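Ornance lab sheet 6: segmenting a cluttered table

The task is table clearing. The planner receives one wrist view per gripper and must choose the next object to lift. Work in pairs, one on perception and one on the grasp queue.

Stanar publishes masks on one topic and depth on another. The two streams are not synchronised – match them by timestamp before you fuse anything. A pair more than 56 ms apart is dropped.

The Hattori node ranks candidates by free space on either side of the mask. It knows nothing about weight. A full tub and an empty cup of the same width get the same score, so the grip force limit has to come from the class label. If the label is missing, use the lowest limit and log the object ID.

Known faults in build 157:
Printed cloth patterns produce false edges. Raise the plane-fit threshold before touching the mask model.
Soft objects (bags, cloths) split into several masks. Merge on depth, never on colour.
The gripper's own fingers must be masked out in both views.

Exercise 2. Write out a lifting order for the table below, then compare it with the Dodness planner output. Cups lying on their side count as separate objects. The bucket is a drop zone and must not enter the queue.

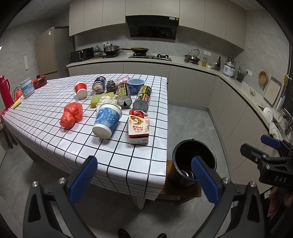
Page last changed: Monday, 16:40

Hand in the order as plain text, one object per line, with the planner log attached. Where your order and the planner's differ, give the mask ID and the free-space score for both choices.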